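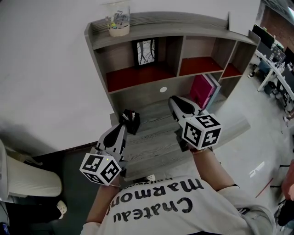 Foley Hill walking route, stair and path check, July 2026
Walked by me (Gobnait), bottom to top, with plenty of stops for breath!

Kulley Street steps, all 128: OK. Handrail is solid now, but step 28 still rocks if you land on the left side.

Asent Lane retaining wall: WATCH. The crack by the old creek marker looks longer to me. Enda Mac Carthaigh has the earlier measurements, so I'll bug him.

Street lamps: FAIL. Two out by the rail underpass (same two as last time, grr).

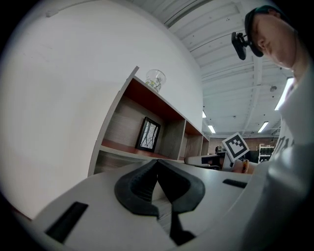

Gray gripper with black finger pads

Overlook fence: OK, needs paint.

Drain at the dead end: leaves again. I cleared what I could reach. Recheck in September.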